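Does a later start help? Report on our survey at Campos
Unai Villalobos and Beverley Waaka

Why we chose it
Everyone in our year seems to believe that starting school later makes students sleep more and do better. We had both read the leaflet Campos sent home in May, which promises "happier mornings", and we wanted to know what that promise rested on. The leaflet gives no source. When we asked, we were sent a slide with one bar chart on it and no labels on the side.

What we did
We gave a paper form to students in two year groups and got 129 back. The form asked for bedtime, waking time and how tired people felt by lunch. Lucía Rivas typed the answers in and Casimiro Esteban checked them against the paper.

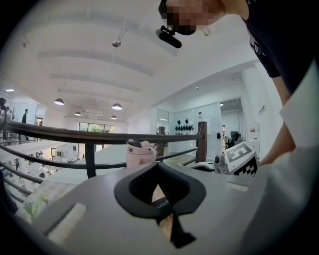

Eight forms had to be thrown out, mostly for bedtimes later than the waking time. We left in the ones that only looked unlikely, which Casimiro still disagrees with.

What we found
Students who started later did wake later. They also went to bed later, and by nearly the same amount. Tiredness at lunch was almost the same in both groups. A few people wrote that they liked the new timetable – but liking it is a different question from sleeping more.
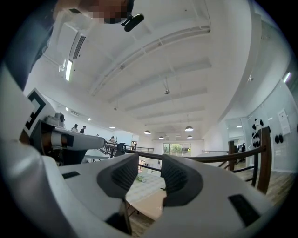
The weak point is that people guess their own bedtime badly. Beverley kept a proper diary for a fortnight and found her form had been wrong on most nights. We also can't say who filled it in on the bus with a friend.

What we would change
Ask for a diary over two weeks, and ask before the timetable changes as well as after. Our teacher, Kwaku Sulemana, thinks the marks should be looked at too. We are doubtful, as the exams changed in the same year. Until someone does this properly, the school should take "happier mornings" off the leaflet.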